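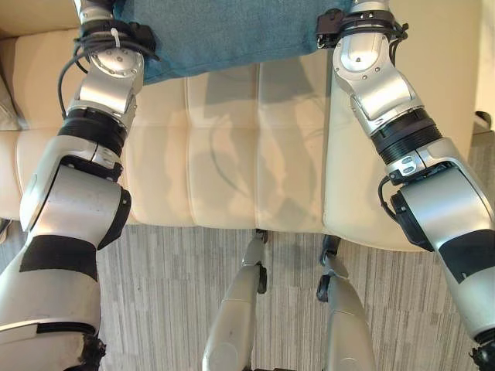
거실 소파에 수건 깔고 쓰시는 분들 계신가요

작성자: 귤껍질차
2021년 12월 16일 목요일

크림색 가죽소파 산 지 5년 됐어요. 살 때는 밝은 색이 예뻐서 골랐는데 살아보니 이게 보통 일이 아니네요ㅠㅠ 남편이 머리 기대는 자리가 딱 누렇게 변하고 있어서 요즘은 청록색 큰 수건을 소파 등 쪽에 걸쳐 놓고 지내요. 목욕수건 쓰던 건데 테리 원단이라 도톰하고 빨기도 편하거든요.

근데 문제가 세 가지 있어요.
첫째, 자꾸 흘러내려요. 한 번 앉았다 일어나면 수건이 엉덩이 밑에 와 있음.
둘째, 시어머니가 오실 때마다 "저건 왜 안 치우냐"고 하세요.
셋째, 혹시 가죽에 물이 드는 건 아닌가 갑자기 겁이 나요. 청록색이 은근 진하잖아요.

가죽소파 오래 쓰신 분들, 수건 까는 거 괜찮은가요? 아니면 제대로 된 커버를 사는 게 나을까요? 바닥엔 회색 줄무늬 러그가 깔려 있어서 색도 좀 맞추고 싶어요. 의견 좀 주세요~

댓글

두부한모
저희 집도 깔아요ㅋㅋㅋ 저는 수건 말고 면담요요. 흘러내리는 건 담요 끝을 등받이랑 벽 사이로 길게 넘기고 소파를 벽에 바짝 붙이면 좀 덜해요. 완전히 안 내려오는 건 아니고 하루 버틸 거 이틀 버티는 정도?

새벽세탁
물 드는 거 진짜 조심하세요. 저는 남색 수건 새로 산 거 한 번도 안 빨고 아이보리 소파에 깔았다가 팔걸이에 푸르스름하게 남았어요. 여름이라 땀도 났고 하필 애들이 젖은 머리로 기대서... 클리너로 닦아도 희미하게 보여요. 지금도 손님 오면 그 자리에 쿠션부터 놔요.

귤껍질차 (글쓴이)
@새벽세탁 헉 소름ㅠㅠ 저희 건 몇 년 빨아 쓰던 거라 물은 다 빠졌을 것 같긴 한데요. 그래도 확인해볼 방법이 있을까요?

새벽세탁
흰 면 행주에 물 묻혀서 수건을 꾹꾹 문질러 보세요. 행주에 색이 묻어나오면 바로 치우시고요. 미지근한 물로도 한 번, 찬물로도 한 번 해보시면 더 확실해요.

모카번
저는 반대 의견이요. 가죽소파는 그냥 쓰려고 사는 거 아닌가요? 수건 깔 거면 처음부터 패브릭을 사지... 저희는 7년째 아무것도 안 깔고 한 달에 한 번 닦기만 해요. 주름 생기고 색 좀 변하는 것도 가죽 맛이라고 생각해요.

두부한모
@모카번 진한 갈색이면 그게 되는데 크림색은 얘기가 달라요;; 혹시 소파 무슨 색이세요?

모카번
@두부한모 ...다크브라운이요

두부한모
ㅋㅋㅋㅋㅋㅋㅋㅋㅋㅋ

모카번
아니 그래도 관리하면 된다니까요! 밝은 색이면 2주에 한 번 닦으면 되죠. 머리 닿는 데만 집중적으로요.

할미꽃두송이
나이 좀 있는 주부예요. 누런 건 대개 머리기름이랑 헤어제품이에요. 남편분이 왁스 바르시면 소파에 기대기 전에 감으라고 하세요. 우리 집 양반은 30년을 말해도 안 듣습니다. 그래서 우리는 수건을 깔고 삽니다. 손님 오신다고 연락 오면 걷어서 세탁기에 넣고, 가시면 마른 걸로 다시 깔아요. 시어머니껜 빨려고 내놨다고 하세요.

귤껍질차 (글쓴이)
@할미꽃두송이 ㅋㅋㅋㅋ 저희 남편 왁스 발라요. 퇴근하고 그대로 눕습니다. 시어머니 대처법 감사해요, 문제는 연락을 안 하고 오신다는 거...

Covis살이
커버 얘기가 없어서 적어요. 저는 Mavari에서 나온 헤드커버 썼는데 등받이에 씌우는 방식이라 안 흘러내리는 건 좋았어요. 근데 밴드가 가죽을 계속 누르니까 눌린 자국이 생기더라고요. 결국 빼고 지금은 Ditau 면 블랭킷 걸쳐놔요. 색은 오트밀색. 크림 소파면 티가 거의 안 나요.

모카번
@Covis살이 티가 안 나면 더러워진 것도 안 보이는 거 아닌가요ㅎㅎ

Covis살이
@모카번 그래서 일요일마다 무조건 빨아요! 보이든 안 보이든.

Edith Huaranga
안녕하세요, 한국에서 사는 페루 사람이에요. 우리 엄마도 소파에 꼭 천을 덮으셨어요. 어릴 때는 그 소파가 무슨 색인지 몰랐어요ㅎㅎ 이사할 때 처음 봤는데 예쁜 초록색이었어요. 그래서 저는 안 덮어요. 하지만 청록색 수건하고 크림색은 잘 어울릴 것 같아요. 바다 느낌이요.

귤껍질차 (글쓴이)
@Edith Huaranga 어머니 이야기 너무 좋아요ㅠㅠ 저도 엄마 집 소파 원래 색이 기억 안 나요ㅋㅋ 색 어울린다고 해주신 분 처음이에요, 남편은 찜질방 같대요.

돌쇠네거실
흘러내리는 거는 미끄럼방지 매트 잘라서 수건 밑에 대면 해결돼요. 그릇장 서랍에 까는 구멍 뚫린 그거요.

새벽세탁
@돌쇠네거실 그거 가죽에는 위험하지 않나요? 고무나 PVC 성분이 오래 닿으면 들러붙는다고 들었어요. 저희 언니네 식탁의자가 그렇게 됐는데.

돌쇠네거실
저희는 4월부터 썼는데 멀쩡해요. 인조가죽이긴 합니다.

새벽세탁
여름 한 번 지났으면 괜찮은 건가... 그래도 저라면 천연가죽엔 안 할래요. 글쓴님 판단하세요.

두부한모
수건 뒤쪽 끝단에 무게를 주는 건 어때요? 저희 친정은 뒤로 넘긴 쪽에 주머니를 박아서 콩을 넣었어요. 빨 때는 콩만 빼고요. 은근 짱짱하게 버텨요.

할미꽃두송이
콩은 벌레 납니다. 바둑알 넣으세요.

두부한모
앗 바둑알ㅋㅋㅋ 친정에 전할게요

Nieto입문
저도 크림색 쓰는데 관리 주기 공유해요. 평일엔 마른 극세사로 먼지만 털고, 5주에 한 번 가죽 크림 얇게 발라요. Nieto 크림 쓰고 있고 냄새가 세지 않아서 겨울에 창문 잠깐만 열어도 돼요. 방석 사이 박음질 선에 먼지가 제일 많이 껴요. 안 쓰는 메이크업 붓으로 털면 잘 나와요. 칫솔은 실이 보풀 일어나니까 비추.

귤껍질차 (글쓴이)
@Nieto입문 오 박음질 선!! 저희도 거기에 과자 부스러기 엄청 껴요. 붓은 생각도 못 했네요, 오늘 당장 해봐야지.

모카번
것봐요 결국 닦는 게 답이죠?

Covis살이
닦으면서 깔면 되죠. 왜 꼭 하나만 해요ㅋㅋ

귤껍질차 (글쓴이)
중간 보고요! 흰 행주로 문질러봤는데 색 안 묻어나왔어요. 일단 이 수건 계속 쓰기로 하고, 같은 수건을 하나 더 꺼내서 번갈아 빨기로 했어요. 가장자리가 좀 해진 쪽은 뒤로 넘기려고요. 뒷단에 주머니는 이번 주말에 박아볼게요. 바둑알은 집에 없어서 시아버님께 여쭤봐야 하는데 왜 필요하냐고 물으시면 뭐라 하죠...

할미꽃두송이
바둑 배운다고 하세요.

모카번
그럼 주말마다 불려가서 대국하셔야 할 듯요

돌쇠네거실
다이소에 조약돌 팔아요. 화분 코너요.

귤껍질차 (글쓴이)
조약돌로 갈게요!! 다들 감사해요. 박음질하고 나서 며칠 써보고 다시 글 남길게요.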